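Unit 4: Race Games and the Path of Play
Instructor: Benjamín Arancibia
Reading: Salinas, chapter 8

A race game is a board game in which players move pieces along a fixed track toward a finish. Movement depends on dice, a spinner or cards. Backgammon belongs to this family, and so does snakes and ladders.

Players need two areas: one for the board and one for rolling. A shallow dish with a rim keeps the dice off the track and makes a disputed roll easier to settle.
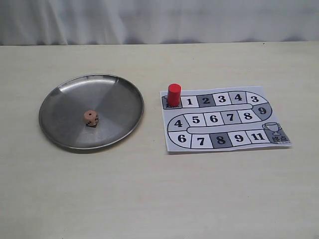 Round steel tray with a raised rim.

Key terms
Track – the full sequence of spaces.
Space – one position on the track.
Safe space – a space where a piece cannot be captured.
Exact finish – a rule that the last roll must match the spaces left.

Track shapes
1. Winding track. A long path is folded to fit a small sheet. Numbers matter more here, as the direction of travel keeps changing.
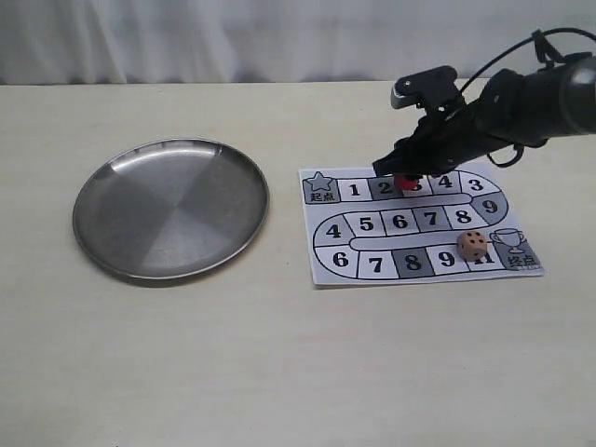 2. Loop. Pieces return to where they began. The designer must decide how a player leaves the loop.
3. Straight track. Easy to read, but it uses space badly. Most are short.

Chance and length of play
With one ordinary die, the average roll is 3.5. A track of 100 spaces therefore takes some 30 turns per player with no penalties. Penalties lengthen the game – bonus moves shorten it. Test both before printing a final board. In the Elter exercise, write down the length of each trial game and compare it with your estimate. 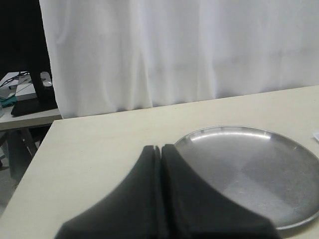 Numbering and legibility
Players often sit on different sides of the table, so some read the board upside down. Use heavy numerals and a strong outline. Shading helps players keep their place, but keep it light enough for the number to show.

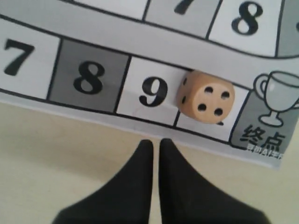
Bold numerals on white and gray squares.

Assignment
Draw a winding track on one sheet, write the rules on the back, and play it through with a partner. Bring the sheet to Room 127. Drafts are due 24/10/2021.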